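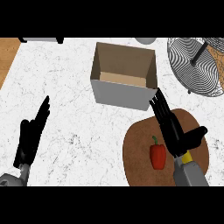 Figure 3. Open box on a veined marble surface (rendered).

4.2 Surface patterning and the perception of container volume

Judgments of how much a container will hold are known to depend on its shape. Taller vessels are generally judged larger than shorter ones of equal capacity, and the error persists when people are told about it. Much less work has been done on the surface a container stands on. In the present study we treated the support surface as a variable in its own right and asked whether its pattern, lightness and contrast with the container shifted volume estimates made from a single view. A surface such as the white marble in Figure 3, with its faint grey veining, gives the eye few regular units against which to scale an object, whereas a tiled or planked surface supplies a repeating interval. The open box in the same figure also has a front face in light grey, close in lightness to the counter, while its inner back wall is a medium tan-brown. Low contrast between outer face and support was one of the conditions of interest, as it weakens the lower contour on which height judgments partly rest.

Participants were recruited through the Stititz panel and completed the task on their own computers. After exclusions for incomplete responses and failed attention checks, 1488 estimates remained for analysis. Each participant saw containers on plain, veined and tiled surfaces in an order set by the Okoth randomization routine. Estimates were entered as a number on a scale in which a reference container, shown before every block, was assigned the value 1000. Participants could return to the reference between blocks but not during a trial. No time limit was imposed.

Estimates were log-transformed before analysis. We fitted a mixed model with surface type and contrast as fixed effects and with participant and container as random intercepts. Models with random slopes for surface type did not converge and are not reported. Screen size was entered as a covariate. Participants who did not supply it (29 in all) were kept in the main analysis with the panel median substituted; dropping them left the pattern of results unchanged.

Surface type had a reliable effect. Containers on tiled surfaces were judged smaller than the same containers on plain surfaces, in line with the account given in Section 2, under which a regular interval corrects part of the usual overestimate for tall forms. Veined surfaces fell close to plain ones, and the two could not be separated at the threshold we had set. Irregular marking alone therefore appears to be a poor source of scale. The effect of contrast was weaker and depended on container height: low contrast raised estimates for squat containers and had no measurable effect on tall ones. We had predicted an effect in both groups.

One possible explanation for this is that observers shown a low-contrast container assign part of the adjoining surface to the container itself. The error would be the same in absolute terms for all heights, but proportionally larger for squat forms. The Skollance data, collected with line drawings, show a similar asymmetry, although the drawings had no shading and the comparison should be made with care. A second possibility is that an open top, by exposing the inner walls, gives a separate cue to depth that is more useful in tall containers. Our stimuli do not distinguish between these accounts. Closed containers were included in the Futov pilot, but in numbers too small to support a test.

Viewing angle was held constant within each block and varied only between blocks. Its main effect is reported in Section 4.3, together with the interaction between angle and fill level.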